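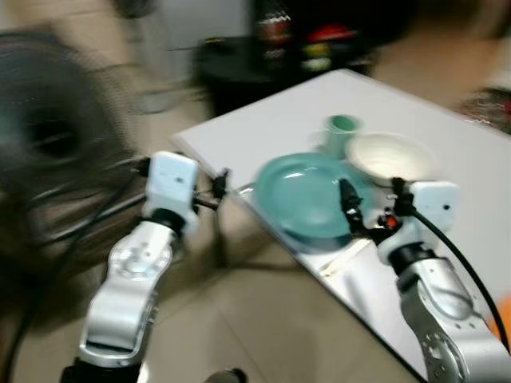
Skerkwood Supper Club
Minutes of the meeting held on 20 February 2024 at Trarnuvcombe

Chair: Eilif Lindqvist. 12 members present. Apologies from 7.

1. Minutes of the December meeting
Agreed, with one correction: the soup was leek, and very good it was too.

2. Tableware
The main business of the evening, and what a cheerful half hour! Members compared the two sets on offer. The Nudetti set is all one white. The Carretero set is mixed colours, with a teal plate, a cream-white bowl and a tall pale green cup, and it won almost everyone over on sight. Eilif said the teal would look wonderful with beetroot, or with anything yellow (saffron rice was mentioned more than once). The shine on the plate was much admired. One member asked whether the cup was too tall for the drying rack. To be tried before we order.
Cost: Carretero £1145, Nudetti £969. Agreed by 10 votes to 2 to go for Carretero, if the cups fit.

3. Laying the tables
Agreed to keep the white tabletops bare this spring and do without cloths, so the colours can be enjoyed. Plate in the middle, bowl behind it to the right, cup beside the bowl. There was a lively discussion about left-handed diners, who may of course swap things over.

4. Old crockery
Chipped pieces to go. Sound ones to be offered to members first, then to the school kitchen.
Action: Eilif to sort through the cupboard.

5. Any other business
Puddings for the next supper: far too many lovely offers to settle tonight. List to go on the kitchen door.

Meeting closed 9.10pm.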